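Opinion: An Open Day Should Show the Ordinary Work

By the Editorial Board, Clarkolmont Review
September
14 comments | 37 shares

The open day held by De Smet at its Trustham site drew 200 visitors, many of whom had expected to see machines working alone. What they were shown was people at tables, holding grippers in their hands and handling everyday goods such as an aerosol can. This board believes that was the right choice, and that other firms should follow it. 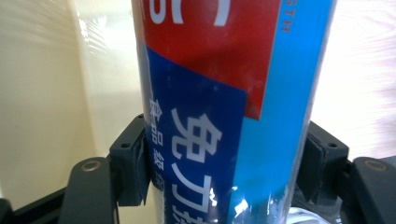 Public trust in automation is not well served by polished stage shows. A visitor who watches one item being handled for 30 minutes learns how much human effort stands behind a robot's simplest motion – and will judge later claims with more care. The staff took questions at length, including those on pay and working hours. We would have welcomed written answers as well.
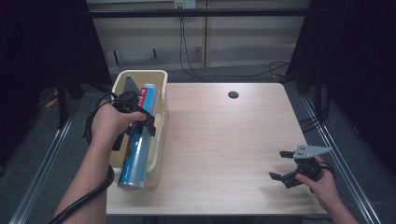 Should such visits be open to everyone, or only to the trade?

They should be open to everyone who lives nearby, and schools should be invited first. Lusel allowed only 20 guests at its last demonstration, all of them buyers, and the town learned very little from it. De Smet has promised 3 more open days at Trustham. We ask that at least one be held in the evening – many residents work until six and could not attend.

Share this article | 14 comments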